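Another levy, another promise
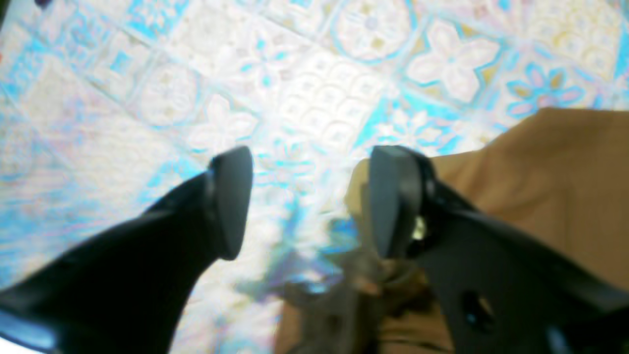

Two grey fingertip pads over a patterned tiled floor.

So the arts and venues levy is coming back, this time with a rebate attached, and I'm supposed to be pleased. The draft rules went up in February, 43 pages of them, and I've read the lot so you don't have to. I didn't enjoy it.

The headline is a grant of up to 2000 pounds for any small venue that lost bookings while the Plestby road works were on. Fine. Then you get to the part on who counts as small. You need fewer than 14 staff on the payroll, which sounds generous until you read that casual bar staff count in full, even if they pull pints for one night a month. I can think of several pubs with a back room and a stage that would fail on that alone.

Then there's the form. It has to go in through the Busus portal, the same one that lost half the market traders' claims last time round. The council says it has been rebuilt. It said that last time as well, and I still have the emails.

I'm also not sure where the money is coming from. The paper says the pot is "drawn from existing commitments" -- which, in my experience, means somebody else's budget has been raided and they haven't been told yet. There's a line about 710 eligible premises. Do the sum at the full rate and you get to nearly one and a half million. The pot isn't stated anywhere. I looked twice.

Ferex, who ran the last scheme, are down to run this one too. Perhaps they've learnt something. Their report on the first round came out late and didn't say how many claims were turned down, so it's hard to tell.

Chaiyaporn, where I get my lunch, has music in the evenings and ought to qualify. They've decided to wait and see if anyone gets paid before filling anything in. I'd do the same, except the window shuts after six weeks and the first payments aren't due until week ten.

Comments on the draft are open until the end of the month. I've sent mine -- two pages, mostly about the payroll rule. I had an automatic reply thanking me for my interest in parking permits.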